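Plovamgate Equipment Desk
Buying a Tabletop Robot Arm: Frequently Asked Questions

These are the things people ask before they put in a request, and a few they ask the week after, in a different tone of voice. If yours isn't covered, write to Muthoni Lukumay at the Equipment Desk. She reads mail on Friday mornings and is kinder than this page.

I have a quote for an arm. Is that my budget?

It's the beginning of one. The quote covers the arm, usually a controller, and a box you'll keep because it looks expensive. You still need a gripper, a mount, a table that won't wander, cameras if you plan to use them, power where the power isn't, and time from someone who knows what they're doing. Put each of those on its own line in Trillia. A single line reading "accessories" will come back to you with a question mark on it.

Do I have to itemize cables?

Yes. Cables are the part of the budget everybody rounds down to zero, and then one Monday there's a rush order with shipping that costs more than the goods.

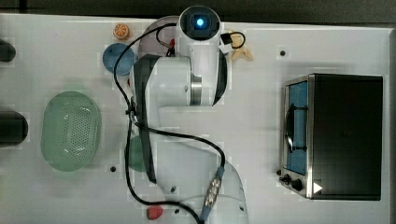

Cable length is where most requests go wrong, and it goes wrong in both directions. People measure from the controller to the base in a straight line, as if the arm were a lamp. Anything you fasten near the end of the arm needs its lead to travel back past every joint, with enough slack for the worst pose you'll ask for. You get long black loops like the one draped over and around the links there, plus a connector somewhere down the lower stretch. Ask the vendor for the cable length with the arm at full reach, and add clips or sleeves to the same order. Slack you haven't tied down will find something to catch on.

How big a table should I ask for?

Bigger than the reach circle on the data sheet. The circle tells you where the arm can get to. It has no opinion on where your things will go, and you'll have more things than you think. If your task uses bowls, cups and plates, lay them out on an ordinary desk first and live with it for an afternoon. One bulky black box takes up a whole side of the table and doesn't apologize.

Leave room off the table, too. Arms swing past the edge, and so does whatever they were holding. A chair within reach of the arm is a chair with a short future.

What did the last table cost?

The Skolville table was quoted by Manríquez at $2,609 and invoiced at $2,583. The difference was a delivery charge we talked them out of, and yes, we've been telling that story ever since. Your table will cost something else. Please don't paste our number into your request. The approver has seen it before.

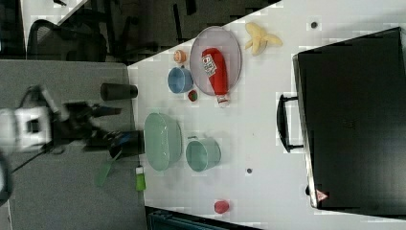 Prices also move with the finish. A plain white top is cheap and wipes down well, but check how it behaves under your own lights before you commit, especially if a camera will be looking at it all day. Ask for a sample piece. Manríquez will send one if you ask nicely and keep sending one if you forget to tell them to stop.

Should I get two fingers, suction or one of those hands?

What are you picking up? If the answer is "all sorts of things," two fingers are the sensible first purchase. They cope with bottles, cups and most toy food, and the replacement fingertips won't need a signature from upstairs. Suction is lovely on flat sealed boxes and hopeless on a colander. A full hand is a research project wearing a price tag, so budget for the research project.

Buy spare fingertips with the gripper. Buying them later takes six weeks, during which your arm will be a very good coat stand.

Can I charge groceries and toys to the equipment line?

Toys, yes. Real food, no, and we have had the conversation about the sandwich. Plastic fruit, empty bottles, spatulas, plates and bowls go under "task objects." The current shared set runs to 43 pieces on paper. What's in the bin at any given moment is between you and the previous group.

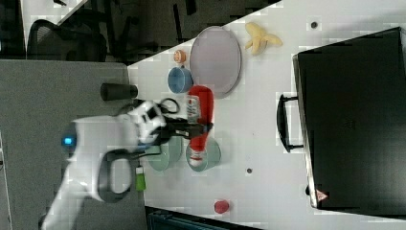
Duplicates are allowed and encouraged. If your results depend on one particular cup, buy three of that cup now, while the shop still sells it. Product lines get redesigned without consulting us, and "same cup, slightly different green" has eaten more of people's time than any software fault on record.

Do I need to budget for floor space?

You need to plan for it, even though no money changes hands. Send a sketch with the table, the arm's full sweep, the doors and where the operator will sit. Pencil is fine. A sketch with no door in it will be returned.

What about safety equipment?

The emergency stop is a required line, as is the risk review. Put the stop where a seated person can hit it without leaning across the work area. If your quote says the arm is collaborative and needs nothing further, attach the quote anyway and the reviewer will enjoy reading it.

Can I buy used?

You can. Ask for the hours, the controller version and whether the supplier still makes the parts. Photos from the seller don't count as an inspection.

When should I send the request?

Before January if you want it this budget year. Requests that arrive later go in the next round, along with everyone else's who meant to send theirs before January.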